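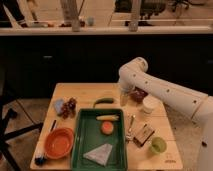
Crime and Local Reporting
Week 5 notes: Reading a burglary case from the first call to the courtroom

Okay, so last time we got through how a police blotter is put together, and I promised we'd follow one case the whole way. I picked the Pilkington Street break-in because the paperwork is unusually complete and because I covered it myself, back when I was the only night reporter in Granurden and lived on vending machine crackers. You have the packet. Please bring it to class, even if you've read it (I know, it's heavy).

The call

The first call came in a little after 2 a.m. in December, from a neighbor, Dace Siliņa, who heard glass break behind the Standari camera shop. Look at the dispatcher's log and notice how short it is. Time, address, "glass breaking, rear, one male seen." That's all the first officer had to go on when he pulled up. A lot of you wrote in your warm-up that "police responded to a burglary." Well, no! They responded to a report of a noise. It became a burglary on paper later that morning, after somebody had walked through the shop and found the register drawer gone. Keep those two moments apart in your copy.

I'm picky about this and I'll keep being picky. If you write "burglary" at 2 a.m. you're telling readers something the police didn't know yet, and if the charge changes you have to go back and fix it.

Robbery, burglary, theft

Somebody mixes these up every semester, and one year it was me, in print. Quick version for your notebooks:

Theft is taking property that isn't yours. Robbery is taking it from a person by force or by threat. Burglary is going into a building unlawfully, intending to commit a crime once you're inside — and in a lot of states you can be charged with it even if you walk out with nothing. The exact wording changes from state to state, so look up the statute where you're working. Don't trust your memory and please don't trust mine.

So a shop can't be "robbed" at two in the morning with the lights off. The headline in my old paper said ROBBED in letters you could read from across the street. I didn't write the headline. I did get the phone calls.

The arrest

Officers stopped Jamie Treloar nine blocks away, carrying a backpack. The arrest report is page 3 of your packet, and I want you to read it with a pencil. Underline everything the officer says he saw himself. Circle everything somebody told him. When I did this the first time I was surprised by how much circling there was. The height and the dark jacket came from Siliņa, who was looking down from an upstairs window without her glasses. The backpack is the officer's own observation. The cash in the backpack, $300 and change, is also his, but the statement that it was "the shop's cash" comes from the owner, Colin Holroyd, who hadn't counted the drawer since lunch.

You can use all of it. You just have to say who it came from.

Also: arrested, charged and convicted are three separate words. Treloar was arrested that night and charged two days later. In between, the paper over in Bornosthorpe called him "the burglar" twice in one story. Their editor, Nigel Pearce, came to talk to this class a few years back and was very good-humored about it, and he also told us how long the letter from the lawyer was.

The hearing

Suha Hourani was the public defender, and her cross-examination at the preliminary hearing is the best reading in the packet (pages 11 through 14, and the copy is faint, sorry). She never suggests that Siliņa is lying. She asks where the streetlight is. She asks what time Siliņa went to bed, and whether the man turned his face toward the building. By the bottom of page 13 the identification has gotten a lot softer, and you can see the prosecutor start leaning on the cash instead.

If you'd been sitting there with a deadline, what would your first paragraph have been? Mine was about the streetlight. My editor moved it down to the sixth and led with the bail amount, and we argued about it in the parking lot. I still think I was right, but his version fit the space.

The burglary charge was reduced in the end, and Treloar pleaded guilty to receiving stolen property. My story about the arrest ran on the front page. The plea ran on page 9, under an ad for tires. We'll spend most of the next session on that, so come with opinions.

For next time

Read the rest of the packet, including the plea transcript, which is dull in the middle but picks up.

Write the 2 a.m. story using only the dispatcher's log, 100 words at most. Then write it again using the log and the arrest report, 250 words. Every fact needs a source in the sentence or right next to it. No "allegedly" sprinkled around like salt, please — it doesn't protect you if the sentence underneath is wrong.

Email me both versions by noon the day before class. If your printer's down, I don't need paper.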